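Kelance Bimanual Cloth Study
Interim progress report, second reporting period
Submitted March 15, 2026
Prepared by Defne Demirtaş for the Dursun program office

Summary

The proposal promised that by now two inexpensive arms would be folding laundry from an arbitrary starting state. They fold it from several starting states, some of them chosen by us. The project is on budget and one deliverable behind, and the method has changed in a way the program office should hear about before it reads the numbers.

What changed

The original plan trained a single policy on complete demonstrations, from crumpled cloth to folded cloth. Teleoperators dislike the first part of that job, and it shows in the data. They poke, they hesitate, they grab whatever corner looks promising, and the policy learned all of it faithfully, the hesitation best of all. In July we reviewed the recordings and found the learned behavior had become a very accurate model of a person who would like to go to lunch.

We now split the task in two. A flattening policy works until a small classifier judges the cloth spread enough, then hands over to the folding policy. The classifier is the new piece. It was trained on frames the operators marked themselves, which means it has opinions, and two of the operators do not share them.

Results

We ran 58 evaluation trials with the split method on fabrics absent from training. Folding from a flat start is now dependable enough to be dull. Flattening remains the hard part, and 18 trials ended there without a handover. In 5 more, the classifier handed over early and the folding policy carefully folded a lump. These count as failures, although the lumps were tidy.

The most common flattening failure is a standoff. Both arms approach the cloth from opposite sides, each policy output depends on the other arm moving first, and neither does. We have tried adding noise to the starting poses, which helps, and lengthening the action horizon, which helps until it doesn't.

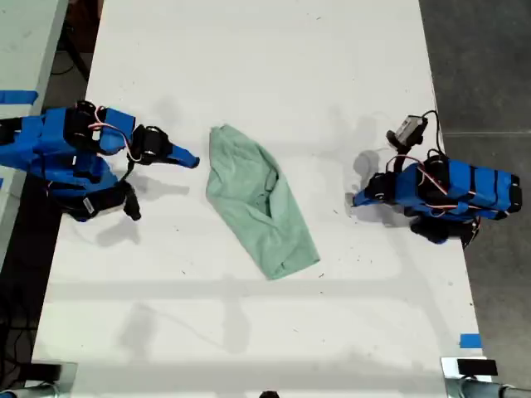 A rolled edge is the other persistent trouble. When the upper layer is bunched, the wrist view contains plenty of fabric and very little information, and the gripper tends to pinch two layers at once. Our partners at Sestwood have suggested a sideways drag before the pinch, and early attempts are encouraging enough that we are collecting 15 hours of new demonstrations built on it.

Deliverables

Teleoperation dataset, first release: delivered, with the Dandodlow annotation tool.
Split-policy baseline: delivered.
Unconstrained starting state: late, for the reasons above.

Next period

Retrain the flattening policy on the drag demonstrations. Relabel the handover frames with two operators per clip and keep the disagreements, which we suspect are the interesting part. Report results by fabric type, so that towels stop flattering the average. We request no additional funds, only that the third deliverable move to the end of the next period.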